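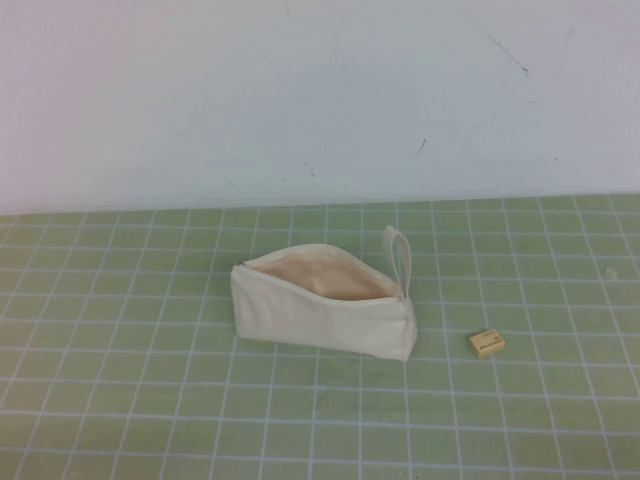

Numska returns test cell to use after camera and gripper service

Feb 14, 2019

Numska has put its small-parts handling cell at Medulville back into use after a planned service that covered the fixed camera, the gripper and the work surface. The cell is used to test how reliably a single arm can place stationery items into soft containers, chiefly an eraser into a canvas zipper pouch.

The service was brought forward when placement errors rose during long runs. Logs showed the arm reaching the correct height but releasing short of the pouch opening, always on the same side. The fault was traced to the camera bracket, where two bolts had worked loose and let the camera tilt slightly. The bracket has been replaced with a stiffer part made by Lacroix, and the bolts are now fitted with locking washers.

With the bracket changed, the camera had to be calibrated again. Technicians used the ruled grid on the green cutting mat as a first check on alignment, then ran the full routine with a printed target at 20 positions. The mat is now clamped at the edges outside the working area. It was previously held by tape, which allowed it to creep during a shift.

The gripper was stripped and cleaned at the same time. Both finger pads were worn at the tips and have been renewed. Closing force was reset to the lower of the two stored values, as the higher one tended to drag the pouch fabric along with the eraser on release. One air line with a slow leak at the fitting was cut back and refitted.

The start position for each run has also been written down for the first time. The pouch stands on its base with the zip pulled wide open and the loop at the right-hand end. The eraser lies flat on the mat, to the right of the pouch and clear of it. The arm is parked out of the camera's view before the reference picture is taken.

Numska said the cell completed 21 trial cycles without a stop before it was handed back. Checks on the bracket bolts will be made every 2 weeks, and pads will be inspected at every third check. A second cell at Clultport uses the older bracket and is due for the same work in April. It will remain in use until then at reduced speed.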